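Caddy cell: play in the finger links, and a new zero

The drive caddy cell went down in August with a fault I had been half expecting. It would pick the caddy, carry it over to the board and then stop short with a force limit on the insert move. Sometimes it cleared on the second try. By the end of the month it mostly did not.

Some background for those who skipped the earlier posts. The cell practices assembly and removal of computer parts on a vertical board: a processor, memory and a drive in a blue plastic caddy. The arm carries a two-finger linkage gripper with a small camera at the wrist. The controller is a Trirkel, bought used, and the job files live on an old desktop under the bench that I call Gosling. The log said 172 cycles since the last service, which is low. I had planned on checking the pivots every 200.

Finding the play

I started with the board because it is the easiest thing to blame. It had not moved. I put a dial indicator on the upper corner, pushed with a thumb and saw nothing worth writing down.

Next was the gripper. With the fingers closed on a gauge block and the arm holding position, I could rock the right finger by hand. The left one was solid. The play was all in the upper pivot, where the bolt goes through the link. The bolt had not backed out. The bushing behind it had worn oval, so tightening the bolt only made the joint stiff without taking up the slack. I know this because I tried it first, and then had to undo it when the gripper began to stall at half open.

Tomos Wynne had warned me about this in the spring. His cell at Perkbridge runs the same linkage and he changes the bushings as a set. I changed one side last time to save an evening. Tomos has been polite about it.

Changing the bushings

Power off, air off, arm parked low with the fingers pointing at the bench. I take the links off one side at a time and leave the other side assembled as a reference. The bolts go in a tray in the order they came out, as the upper and lower ones differ slightly in length and will go into each other's holes without complaint.

The old bushings push out with a drift. The right upper one came out in two pieces. The new ones are from Grosberg, the plain type with no flange, and they need to go in square. I use the bench vise with soft jaws and a scrap of aluminum on each side. Wipe the bore first. A bit of grit in there will tilt the bushing enough to bind.

Thread locker on the bolts, medium strength, one drop. Tighten until the link has no side play and still falls under its own weight. There is a torque figure in the manual, but it assumes a washer that my version of the gripper does not have, so I go by feel and then check the motor current on an open and close cycle with nothing between the fingers. Mine reads 26 on the controller's own scale, both directions. Before the work it was 26 opening and well above that closing. I don't know what unit the scale is in and neither does the manual.

Setting the zero

New bushings move the closed position of the fingers. Only slightly, but the caddy is a long part held near one end, and a small tilt at the fingers becomes a large miss at the rail. So the tool offset has to be taught again.

1. Home the arm and load the old offset. Do not delete it. Save a copy under another name, which in my case is file 924.

2. Close on the gauge block and record the finger position. Repeat until two readings in a row agree.

3. Put the caddy in by hand with the drive fitted. I used to teach with an empty caddy, and the part sat differently as soon as the weight changed.

4. Jog at low speed until the rail is in front of the receptacle at the upper right of the board. Use the wrist camera for this, with the caddy upright between the two fingers. I leave the processor and one memory stick in their clips so that I can see what I am about to hit.
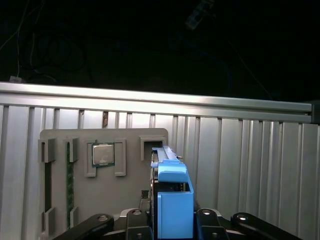 5. Correct rotation before position. If the rail is twisted, any side to side correction is wasted and will have to be done over.

6. Move in along the tool axis in small steps and watch the force readout. A steady rise on one side means tilt. Back out fully, adjust, and go in again. Correcting while the rail is partly engaged only bends the plastic.

7. Save the new offset and run the insert at quarter speed, with a hand on the stop button.

It took me four rounds of steps 5 and 6. Most of the correction was in rotation, with very little left and right.

Still open

The force limit is back at its original value. I had raised it twice over the summer to keep the cell running, and that probably did the bushing no good.

Michalis Rallis asked whether the wrist camera could do the alignment on its own and spare me the jogging. It could, up to a point. The metal wall behind the board throws a lot of light back, and my edge detection picks up the ribs as happily as it does the rail. A matte panel is on the list – cardboard would do for a test.

The service interval in the log is now 150 cycles, with both sides done together. I have one spare set of bushings left and have ordered two more.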